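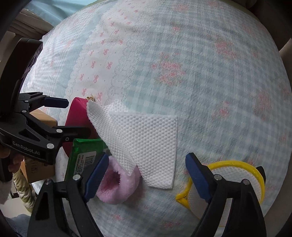 Frequently Asked Questions: Bedding and Personal Items in the Residence

Flultutia House provides furnished rooms for residents staying one term or longer. The answers below apply to all rooms on floors 3 through 6. Questions not covered on this page should be sent to the Residence Services office.

May I bring my own bedding?
Yes. Residents may use their own sheets, quilts and covers in any color or print. House bedding that is not wanted should be folded and returned to the linen room during the first week of the stay. It will be held in the resident's name and may be collected again at any time.

What size are the beds?
All rooms have a standard twin bed. Rooms in the Quiroga wing have an extra-long mattress, and regular twin fitted sheets will not reach the corners. Flat covers and quilts of either size may be used.

How should printed or trimmed covers be washed?
Follow the label sewn into the item. Where the label is missing, the laundry staff recommend a cold, gentle cycle with the cover turned inside out. Crinkled cotton should not be pressed. Covers with sewn-on lace, ribbon or beads should be placed in a mesh bag, which may be borrowed from the laundry desk.

Can small items be washed with bedding?
Small cloths, plush hair bands and fabric wristbands may be washed in the same load if they are placed in a closed mesh bag. Pouches with metal charms or zippers may not be placed in the machines. These should be wiped clean by hand.

Do I need to clear my bed before room service?
Yes. Linen is changed between 9 a.m. and noon. Staff do not move personal belongings, and a bed with items left on it will be passed over until the next scheduled change. This includes pouches, folded cloths, hair accessories and clothing. Residents who use their own bedding may hang the "No Linen" card on the door.

Where can I keep small belongings?
Each room has a bedside drawer and one Kinolitz storage box that slides under the bed. A second box may be requested for a deposit of $55, refunded when the box is returned undamaged.

What happens to items found in returned linen?
Items are tagged with the room number and kept in Room 327 until the end of the term. To claim an item, residents should be ready to describe its color, material and any attached charm or label. Unclaimed items are donated in December.

Is the residence responsible for damage to personal bedding?
The residence is responsible only for items handled by its own staff. Claims must be made in writing within 3 days and should include the laundry slip.

Whom should I contact?
Linen and laundry: Ingvild Söderlund, Residence Services
Storage and found items: Sota Onishi, Front Desk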